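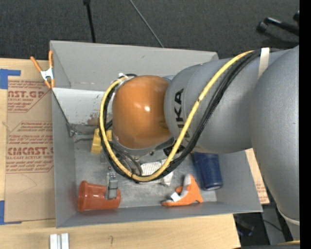 **Cable slack on a bin-picking arm: is there an actual rule?**

We have a KUKA doing bin picking on a wooden table, mixed items, nothing heavy. The cables run along the arm, go under the housing at the end in a big loop and come back up the other side. I like the loop. The loop has never once pulled a connector out, and I can't say that for the tidy version we had in January.

Our new safety reviewer does not like the loop. She wants it "brought into line with the standard" and left before I could ask which one. I have since read a good deal of ISO 10218 and found plenty about guarding, stopping and risk assessment, and no sentence saying how far a yellow cable may hang. She has also written up the spring clamp on the corner of the bin as an "unapproved fixture." It's a clamp. It has orange handles. I don't know who approves those.

So: is there a number for slack? And do I have to lose the clamp?

Harriet Wojcik
March 29, 2018

---

**Bình Nông**

There's no number. I looked for one too, back when I still thought standards were written to save me time. What you get is a duty to find the hazards and deal with them, and a hanging loop is a hazard if it can catch on something. Yours hangs near a bin full of stuff, so I'd put it in the risk assessment before she does.

What we do at Sarkberg:

- Jog the arm slowly through every pose it really uses, including the ugly ones in the bin corners, with one person watching only the cables.
- Turn the last axis to both ends of its range. Slack that looks generous in the middle can be gone at the end.
- Check the bend radius on the cable maker's data sheet. The tightest bend is usually right behind a tie.
- If the loop can get below the gripper fingertips in any pose, shorten it or move the tie point up.
- Limit the axis in software to the range you tested. Otherwise some planner will find the rest of it for you, at night.
- Write down the result and the length. We inspect every 900 hours and replace the bundle at 2,000, and those are our own figures, so don't quote them to her as law.

Ties should hold the jacket and not strangle it. Hook-and-loop straps are kinder than plastic ties where the bundle flexes.

On the clamp, she has half a point. It sits on the wall of the bin, so it needs to be in the collision model. Ours wasn't, for 4 days. We bought a new finger. If the clamp is in the model and in the setup sheet, it's a fixture. If it's only in your head, it's a clamp.

---

**drilon_maint**

just get a dress pack. problem solved

---

**Harriet Wojcik**

Thanks, Bình. Did the slow jog this afternoon and found 2 poses where the loop goes lower than the fingers, both in the near corner. So she was right, and I've told her so in an email, which I kept short.

Clamp is now Fixture A on the setup sheet. She signed it.

@drilon_maint I'll let you explain the price to my manager.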